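Trarstead Library opens shared table for readers and study groups

Trarstead Library has opened a shared table area on its ground floor, where visitors may sit with a drink and a snack while they read, study or meet others. The area came into use in January, following a consultation in which 141 members returned a written form.

Food and drink had previously been restricted to the entrance hall. Many of those who replied to the consultation said that they cut their visits short at midday for this reason, and several parents asked for a place where children could have something to eat between school and the homework club.

"We have listened to what our members told us," said Hatice Polat, Head of Public Services at the library. "People who come to us for a whole afternoon should be able to have a cup of tea or a bottle of something cold beside them. We ask only that they look after the table and leave it ready for the next person."

The new area occupies the former periodicals bay, between the local history shelves and the garden door. The work was carried out by Andwood, which also supplied the shelving in the children's room. Its cost was met in part by a grant of £2000 from the Grunus Fund, with a further £500 raised at the autumn book sale.

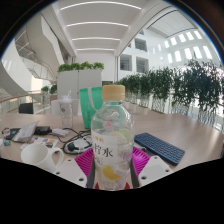 Visitors may bring their own cold drinks, provided that the bottle or carton can be closed. Hot drinks may be taken in a mug and should be kept clear of books and papers. Wrapped snacks, fruit and sandwiches are welcome. Hot meals are not permitted, and visitors are asked not to bring food with a strong smell. Spills should be reported to the enquiry desk, where cloths are available.

Library books may be used at the table in the normal way. Items from the local history collection, including maps, bound newspapers and loose photographs, must remain in the reading room, where the existing rules continue to apply. Laptops may be used, and there are sockets along the wall behind the seats.

Bins for general waste and for recycling have been placed beside the garden door. Bottles should be emptied before they are put in the recycling bin, and caps may be left on. Foil and plastic snack packets are not accepted for recycling at present and should go into general waste. Mugs borrowed from the library should be returned to the tray at the enquiry desk.

The table may be used without booking for most of the day. Between 2 pm and closing time, part of it may be reserved by study groups, reading circles and the conversation classes run with the Russo Language Centre. A list of reservations is displayed each morning at the enquiry desk. Groups are asked to give up their places if they have not arrived within fifteen minutes of the time booked.

Children under eight must be accompanied by an adult while using the area. Parents and carers of children with food allergies are advised to speak to staff on arrival, as the library cannot guarantee that the table is free of nuts or other allergens.

The arrangements will be reviewed in the summer. Comments may be handed in at the enquiry desk or sent in writing to the Head of Public Services, Trarstead Library.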